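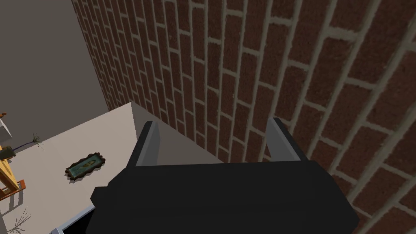

Trastar Handling and Automation Department - Progress Report to the Clalska Fund

Sep 8, 2021

The department has completed the simulation stage of the Sisay project, which moves the sorting of small household and decorative goods from hand work to shared work between staff and robot arms. To date, 2528 simulated runs have been logged. The current set places the open gripper over a pale surface beside a brick wall, with a small framed picture lying flat and a wooden stand nearby.

Reaching for flat items close to a wall remains the hardest task, and three of the planned tests have been moved to November.

Of the 41 employees in the sorting hall, three have moved to supervising roles under Asnakech Endale. No positions have been cut. Staff asked for a slower arm speed at shared benches - this has been accepted - and for training during paid hours, which is still under discussion with Idico, our training provider. The remaining grant funds will go toward that training and the first bench installation.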